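Ticket: Order export drops rows after folder move
Opened by: Syafiqah Purba
Product: Pramum desktop, syncing to Jinonska
Status: Solved (left open for comments)
Last edited: May 28, 2020

What's going wrong

Hi all! I keep the order list for a small shirt shop, and I do it in Pramum because that's what was on the computer when I started. Every evening I export the list as a CSV and Jinonska picks it up and turns it into packing slips. It has worked fine for ages. Then last week I moved the export folder to the new drive (the old one was making a noise I didn't care for) and now the slips come out short.

The full list has 3,891 rows. Jinonska says it imported 1,643 and gives me a green check mark, like everything is wonderful. No warning, no error, nothing in the little bell menu.

I'm on the regular paid plan, Windows 10, and I haven't touched the import settings in a very long time. I can send the file if somebody wants it, but I'd have to strip out the addresses first, so give me a little notice.

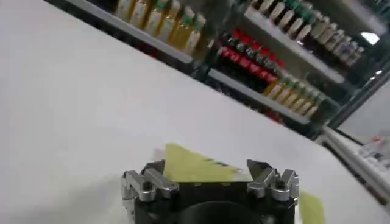 What I've tried so far

Restarted both programs. Same number.

Restarted the computer. Same number, plus an update I didn't ask for.

Pointed Jinonska back at the old drive. Same number again! That one threw me, because I was so sure it was the move.

Opened the CSV in a plain text editor and scrolled to the bottom. All the rows are there, so Pramum is writing the whole file and the trouble is on the reading side. I felt pretty clever about this for an hour or so.

Made a tiny test file with 70 rows copied from the top of the list. Imported perfectly. Made another one with 70 rows from the bottom and that was perfect too. So whatever it is, it lives somewhere in the middle.

Update, same afternoon

Got a reply from the help desk asking me to clear the import cache, which I did (Settings, then Storage, then the gray button way down at the bottom that looks like it's turned off but isn't). It took forever and the number didn't budge. They also asked for the log, so I turned on detailed logging and ran it again. The last lines look like this:

reading row 1642 ok
reading row 1643 ok
end of input reached
import complete

So it really does think the file is over. I went and looked at the next row down, and it's a perfectly ordinary order. One green shirt, size medium, paid, going to somebody on Geddes Street.

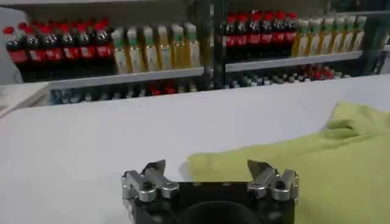

I must have read that row a dozen times before I noticed the notes column. The customer had pasted in a long delivery message, I'm guessing from a phone, and my text editor was showing a small odd box between two of the words. I'd taken it for a smudge on the screen — I did wipe the screen. When I put the cursor next to it and pressed the arrow key, it stepped over the box like it was a letter. So there's a character in there, just not one you can see properly.

I deleted the box, saved the file under a new name and ran the import. All 3,891 rows! I may have said something loud.

The cause, as far as I understand it

The help desk person explained that it's an old control character that some programs still read as "end of file." Pramum doesn't mind it and writes it out with everything else. Jinonska hits it and stops right there, thinking it's done. The drive had nothing to do with it. The order came in the same day I moved the folder and I blamed the wrong thing for days.

How to fix it if you've got the same problem

1. Turn on detailed logging and find the last row it read.
2. Open the CSV in a text editor that shows hidden characters. The one that comes with Windows isn't great for this. I used Lisow, the free version.
3. Look at the row right after the last good one, notes column first.
4. Delete the odd character, save as a new file, import again.
5. Fix it in Pramum too, or tomorrow's export will bring it right back. (Ask me how I know.)

If you have a lot of them, Pramum has a "Clean text on export" box under Advanced. It's off by default. I've turned mine on and the export takes a bit longer, but I can live with that.
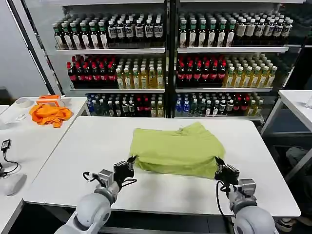
Green shirt, folded on the white table.

Still open

I'd really like Jinonska to complain when the row count doesn't match what's in the file. A green check mark on less than half an import is a rotten thing to do to a person. I've put that in as a feature request, and the reply said the import screen is getting some work in July, so maybe then. There are 2 other people on the request already, so please add your name if this has bitten you.

I also still need to reprint the slips from the short days. If anybody knows how to do that without printing the whole list over again, leave me a comment!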